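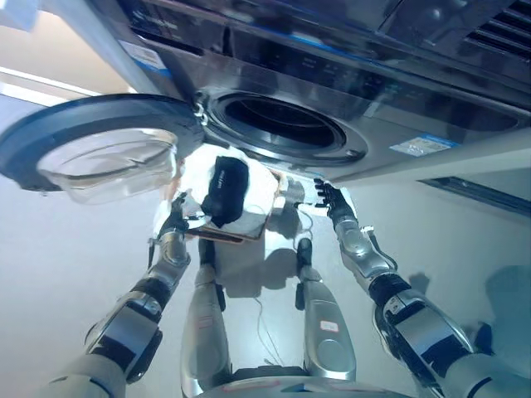 Speaker notes – the laundry talk, shared workshop open evening

Slot is 29 minutes including questions. Don't run over, the soldering people are on right after me.

OPENING

Hi everybody, thanks for coming out. Quick show of hands: who here has a robot at home that does a chore? (Wait. Vacuum people will put their hands up. Let them have it!) Okay, and who has one with legs? Right.

So mine is called Sipos. I've been building it for 14 months, first in my spare room and then at the bench by the big window when the spare room got too small. Two arms, two legs, a hand on the end of each arm, and a camera up in the head, so a lot of what I show tonight is from its point of view. Looking down at your own knees takes some getting used to.

WHY LAUNDRY

I picked the washer for a dumb reason: it was there. The workshop has a front loader for the rags and aprons, and I walked past it every single night. A front loader is a great test, too. The hole is round, it's low, the rubber lip catches on everything, and the door swings out right where you want to put an arm.

(Don't tell the whole apron story. Short version only.)

THE TRAY

My first plan was to have the hand pick up a piece of clothing and stuff it in. Fingers and fabric, oh boy. I lost most of a summer to that. A sock has no shape. You grab it and it's a different object.

So now one hand holds a flat tray by the edge, and the clothes ride on the tray. Point at the screen: right hand has the tray, black fabric sitting on it over toward the gripping side, door wide open. The left hand is up by the bottom edge of the washer with the fingers spread, not touching anything. People always ask about the left hand, so get ahead of it. I want it up and open before the tray gets close, because moving both arms at once in that little space is how I cracked a shell in August.

Mention the tilt. If the tray is too flat, nothing slides. Too steep and your sock is on the floor. I tuned that by hand, 2 evenings, one very patient sock.

SOFTWARE BIT – keep it light

The arm planner is called Pralla. I wrote the first version and I'm still a little sorry about it. It knows where the drum opening is and where the door is, and it treats the door like a wall. The part that watches the fabric is Misen, and that one is much younger. Misen likes dark things on a light tray. White towels on a light tray – we don't talk about those yet. (Pause, somebody usually laughs.)

CABLES

Say this one slowly, it's the useful part for anyone building. Leave slack at the wrist, then leave more. I've replaced 4 cables and every one of them went at the same spot, where it leaves the wrist. Loops look messy and I don't care anymore.

WHAT'S NEXT

Closing the door. It needs a push and then a harder push, and the legs have to brace for it. After that, unloading, with wet clothes, which are heavy and stick to the drum.

I'm putting the tray drawings and the wrist parts in the Bosevitz folder on the workshop drive. Take whatever you want, just tell me if you fix something.

QUESTIONS

If they ask about cost: say "more than a washer" and move on.
If they ask about folding: no.
If they ask to try a hand: yes, the spare one on the bench, power off, one person at a time.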